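Curtain rails, poles and the bits that hold them up

Quick one this time, got a lot on. Mostly things I've been asked since the last page went up.

Measure twice. Measure the recess at the top, the middle and the sill, old windows are never square. Write it down. On the wall in pencil if you have to, the pole bracket will cover it.

Plaster walls — don't trust the plug that comes in the packet. Buy decent ones. Drill slow, no hammer action till you know what's behind. If the bit suddenly goes through into nothing you're in lath or plasterboard, so stop and get the proper hollow wall fixings.

Lintels. Concrete over the window, drill skates all over the place. Masking tape in a cross over your mark, start with a small bit, go up a size. Or fix a batten higher up and put the brackets on that. Yamuna Chettiar wrote in to say she painted her batten the same colour as the wall and can't see it from the sofa. Good idea, doing ours the same.

Brackets: for anything over 16 inches of overhang you're asking for a droop. Keep the finial close to the bracket. One ring goes outside the bracket each end so the curtain stays put when you pull it. People forget the ring, then have to take teh whole thing down again. I have done this.

Sticky pole? Wipe it with a dry cloth first, then a rub of candle wax or a squirt of silicone spray on the cloth, not on the pole. Never cooking oil. Goes gummy, picks up fluff, smells by June.

Dark metal finishes. Bronze, black, that sort of thing. No vinegar, no bathroom spray, no scourers. Lukewarm water, drop of washing up liquid, soft cloth, dry straight away. Fingerprints come off with a barely damp microfibre.

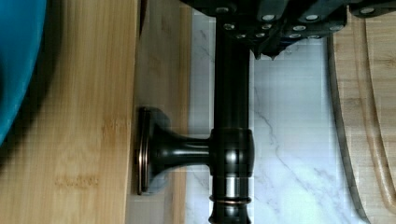
Same goes for collars and joints, dust sits in the groove. Old toothbrush, dry. If a grub screw has gone stiff, drop of light oil and leave it 10 minutes before you force anything. Round off the head and you'll be there all afternoon.

Spare screws — tape them in an envelope to the back of the pelmet or in the drawer nearest. Ognjen Stojanović keeps his in a jam jar with the room name on, works just as well.

Hems next time, and blackout lining, which I still owe Doina an answer on. Wash the nets at 35 or so and hang them damp, the creases drop out on there own.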